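The goalkeeper coach at Prukside HC has one firm rule about penalties, and it is that you should never look pleased after saving one. Naveed Rajput has held the job for six seasons. He has looked pleased, by his own count, twice.

"Both times the next shot went straight between the legs," he says. "I was standing on the sideline and I still felt it."

We meet in the hall at Prukside at four in the afternoon, when the heating has come on and the handball players have not. Rajput kept goal for Trorkari for most of his twenties and describes his style as "large." He was never called up by anyone important. He brings this up before I can.

"People want a story where you just missed out," he says. "I missed out by plenty."

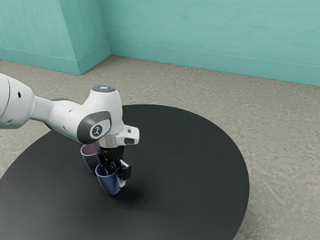

Goalkeeping coaches are usually the last people a club hires and the first it forgets to invite to the team dinner. Rajput spent his first winter at Prukside working with whatever minutes the head coach had left over, generally the ones when the floor was being swept. Things have improved. He now gets a full 20 minutes before each session, plus a share of the conversation afterward, which he conducts over coffee and mostly with his hands. A keeper's hands should hang ready in the space between two threats, he says, a bit like that black gripper over the two mugs, and shouldn't commit to either until the shooter does. Then he demonstrates on me, and I commit early.

Last December the club played Paracha at home in front of 2,341 people, a record for the building. Prukside lost by a goal. Rajput remembers the crowd fondly and the ninth minute less so.

"Their left wing had shown us the same spin shot three times on video. I told both keepers, stay tall, he wants you on the floor." He pauses. "We were on the floor." 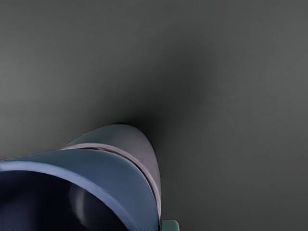

He doesn't blame the keepers for that one. He blames video, or at least the amount of it. There was a stretch when he cut clips of every shooter in the league and sent them out the night before a game, until one of the keepers admitted she had fallen asleep at the fourth pivot player. These days it's five clips, no commentary.

The return game at Paracha drew 2,893 and ended in a draw — "a moral victory," says Rajput, "so one point, same as any other draw." His second keeper came in cold for a penalty and stopped it with her shin. Did he celebrate?

"I wrote something on my clipboard."

What did he write?

"Shin."

Trisik visit next, with the tallest back line in the league. Rajput has picked out his five clips and is trying to get it down to four.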